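Packed Lunches on a Student Budget: Group Report
August
By Esi Akolgo, with Kwesi Tetteh and Gunvor Nyberg

Our project set out to answer a question that matters greatly to anyone with a nine o'clock lecture: can a student make a packed lunch the night before and still want to eat it the next day? The module handbook asked us to choose a topic with "clear social value". We feel we have delivered.

Method

Each of us made the same lunches every Sunday evening and left them in our own fridges, which differ a good deal in temperature and moral character. We tested cold noodles, rice with egg, a bean wrap and a couscous thing that began as Gunvor's idea and is now officially the group's. Lunches were eaten at 12 the next day, wherever we happened to be, and marked on taste, texture and how much we envied the person at the next table.

Kwesi built the score sheet. It had a column for "regret", which our supervisor asked us to rename. It is called "overall satisfaction (reversed)" in the appendix.

We sent a short survey round two halls of residence as well and had 112 replies. One was a complaint about the laundry room. We kept it in the total.

Results

Cold noodles won easily. They held their texture if rinsed and oiled before going in the box, and went to glue if not, as Kwesi showed us twice. Keeping the sauce apart until lunchtime made the largest difference of anything we tried. Small sealed sachets did this better than our little screw-top pots, one of which opened itself inside a library book.

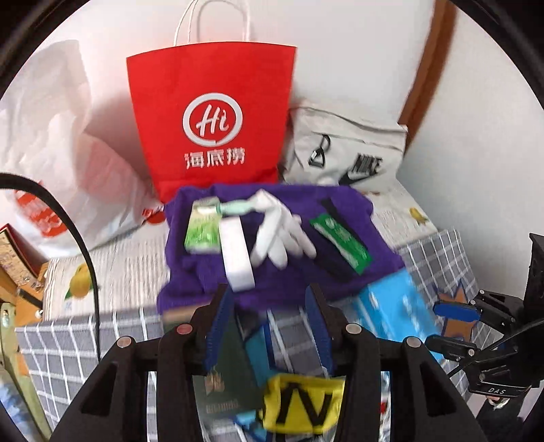
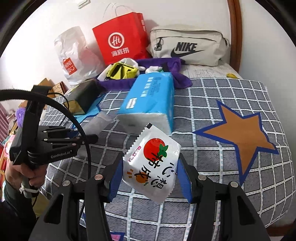 Afia Agbenyega, reading our first draft, wrote in the margin that keeping the sauce apart is all very well, but you then have to eat lunch with sauce on your thumbs, and had we thought of marking that? We had not. She also pointed out that anyone who buys sachets has partly given up on the budget, and that a spoonful of sauce in a knotted bit of cling film costs next to nothing. Gunvor tried the cling film. It worked on the bus and failed on the stairs.

The rice with egg was liked on the day it was made and tolerated after that. The bean wrap split every time. The couscous scored well with Gunvor.

Problems

Our main weakness is that the people marking the lunches had also made them, and pride is hard to remove from data. Kwesi gave his first noodles full marks while visibly chewing for some time. We also lost a week of scores when the sheet was used to wrap a sandwich.

If we ran it again we would swap boxes, so that each person ate somebody else's work, and we would buy a second fridge thermometer. The first is still somewhere in the couscous.

Related reports
Does Anyone Use the Hall Toaster?
Soup in a Flask: Six Weeks of Lentils
Breakfast at Noon, by Kwesi Darko
What Lives in a Shared Fridge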